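Ronora simulated cell: lid contact fault, frequently asked questions

Applies to the benchtop cell model as shipped in Ronora build 352, with the Cevside arm package. Last revised in October.

What is the fault?

The controller logs code 1773 (unplanned contact, wrist or gripper) during the approach to the instrument. The arm stops and holds position. Most reports come from the pass on the left side of the housing, where the gripper works low and close to the raised panel.

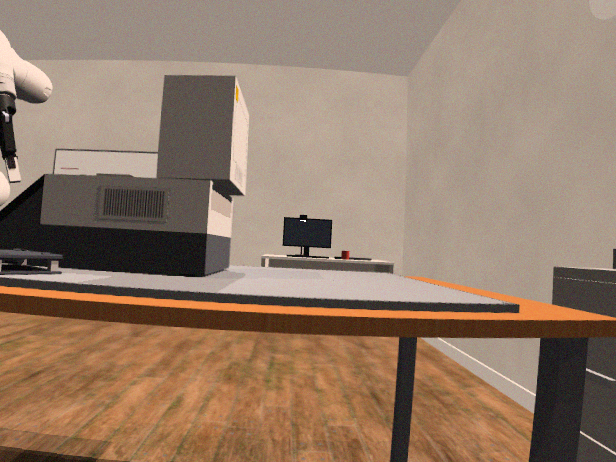
Fig. 1. Cell model, low viewpoint: gripper at left, instrument on the gray mat.

Is it a collision or a false report?

It can be either. The collision mesh for the instrument was built with the lid closed. When the lid is raised, the visible panel and the mesh no longer agree – the arm can pass through the panel with no report, then stop on a surface that is not drawn. Turn on the collision overlay before deciding which case applies.

Does it happen on every run?

No. In our regression set of 300 approaches, 2 ended in an unreported pass through the lid. The rest of the stops had a matching log entry.

Can I clear the code and continue?

Not from the stopped position. Clearing 1773 restores the last target, and the arm will take the shortest joint path to it. Back the gripper out along its own axis, return to the start pose, then clear.

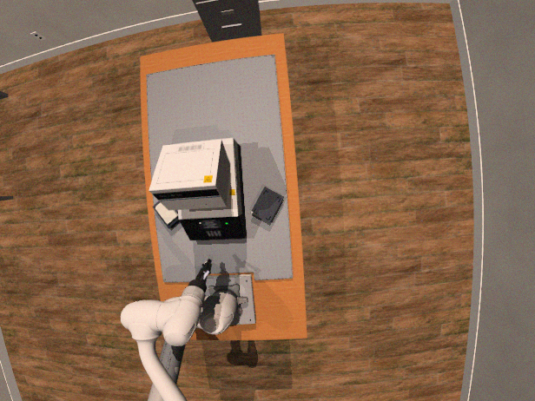 Fig. 2. Cell model from overhead: lid raised, gripper short of the front panel.

Does the green indicator on the instrument mean it is safe to approach?

No. The indicator is part of the instrument model and has no link to the arm interlock. Read the lid state from the Clarketti bridge.

Which speed limit applies?

Use the reduced approach profile until the mesh is replaced. It does not prevent the fault, but it shortens the overtravel after contact.

Where should the approach waypoint go? 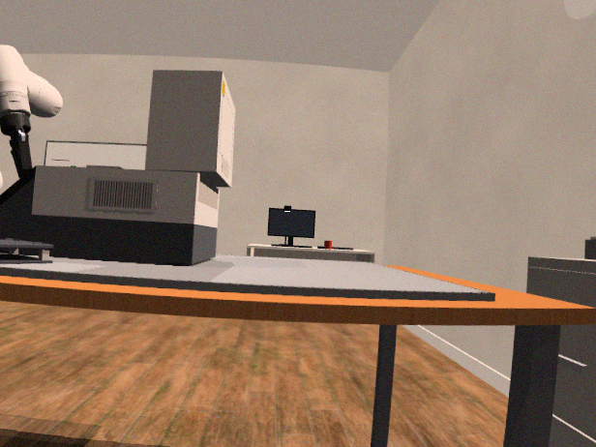 Waypoint clearance has to be measured from the lowest part of the tool. The default check uses the wrist collar, and this is the second cause of the fault. With the gripper slanted down and to the right, its tip ends beside the upper left corner of the main body while the collar is still well above it. A check made at the collar will pass in that pose. Move the reference to the fingertip and run the approach again.

Will the same program run on a physical cell?

Do not transfer any program that has logged 1773 until both corrections are in. The Casado export tool does not block it.

What should a fault report include?

The build number, the controller log, the lid state at the time of the stop, and the joint values before any recovery move.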